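What I learned from one winter with the Scanlon footballers
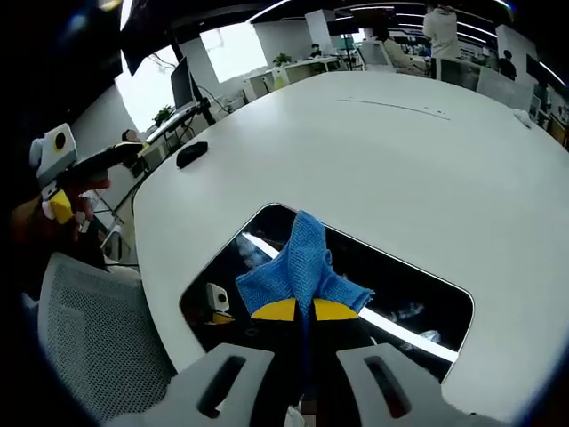 Wendelin Rüegg

I came to Gaelic football when I was already too old to play it well. In my village we had skiing, and a little handball in the school gym, and that was all. So when I moved to Medinness for work and Eamon Mulcahy invited me to come to training with Scanlon, I said yes mostly from politeness.

The first evening was a Wednesday. It rained sideways. I had the wrong shoes and I carried the ball in my hands for the length of half the field before somebody shouted at me that this is not allowed. You may take four steps, then you must bounce the ball or play it from your foot back to your hand. They call it a solo. I practiced the solo in the parking lot behind my apartment for most of the winter, and my neighbor with the second-floor window knows all the German words I used.

I want to write about the match against Fenditdale, but first I must explain the scoring. A goal is worth 3 points. A ball over the bar is one point. I thought in the beginning that everybody should try for goals all the time, it is simple arithmetic. Eamon told me to stand behind the goal for one match and watch. After that I understood how small the space is when a good goalkeeper comes out to you with his arms wide.

Scanlon is an old club. On the wall of the clubhouse the year 1892 is painted over the door, and under it hang the team photos, the early ones with men in heavy boots and very serious mustaches. Róisín Madigan told me which of them were brothers and which of them stopped speaking with each other over a free kick. She was not born then, but she tells it as if she stood on the sideline.

Róisín trains the women's team also, and in February she mixed the two groups for a few sessions. Clodagh Fahy was the one I had to mark. I don't think I touched the ball in twenty minutes. She has a way to look left with the whole face and go right, and I believed her face every time. When I asked her later for advice she said, "Watch my hips, everyone's face is a liar." I wrote this down on the bus.

So, Fenditdale. It was a challenge match in March, nothing in it for the league, and I was number 24, the highest number they had in the bag. The jersey was too big. I sat on the bench beside Úna Ní Bhriain, who kept the score in a notebook, and she was also calling out the wides with a voice I would not like to hear if I had kicked them. We were behind at half time and more behind after it. With about ten minutes to play Eamon looked along the bench and there was only me.

I touched the ball three times. The first time I lost it. The second time I gave a hand pass to our center forward, a good one I think, and he kicked it wide. The third time I was alone on the right side with grass in front of me, and I made my solo like in the parking lot, one, two, and I was so pleased with it that I ran over the end line.

We lost by seven. In the dressing room they gave me a round of applause for the solo, and I am still not sure how it was meant. Training starts again after the break and I have bought the correct boots.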